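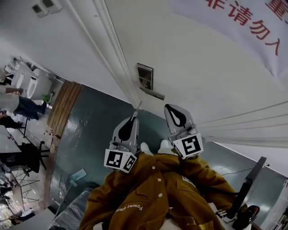
Two gray gripper fingers, mustard-brown jacket

Utgate Forum > Energy & Environment > Offshore wind lease at Lendside

tidepool_gran
Well, the county voted in November to back the Lendside lease, and I have been chewing on it ever since. It's 121 turbines, friends! I do want cleaner power, I really do, but I grew up looking at that water and I'd like to hear how the rest of you feel.

marshhen
Glad you asked, and I hope you're keeping warm over there. My brother-in-law fishes that bank and he's worried sick about the cable route – they still haven't published it.

kilowatt_ken
With respect to you both, the draft route is in the appendix, page 180. I sat down with coffee and read it all. It goes north of the bank.

marshhen
North of the bank in the draft, dear. The spring map had it going straight across, so forgive me if I wait for the final one.

tidepool_gran
Thank you, Ken, I'll look tonight (if my printer behaves). I still think 753 written comments deserved more than one evening hearing.

kilowatt_ken
No argument from me on the hearing.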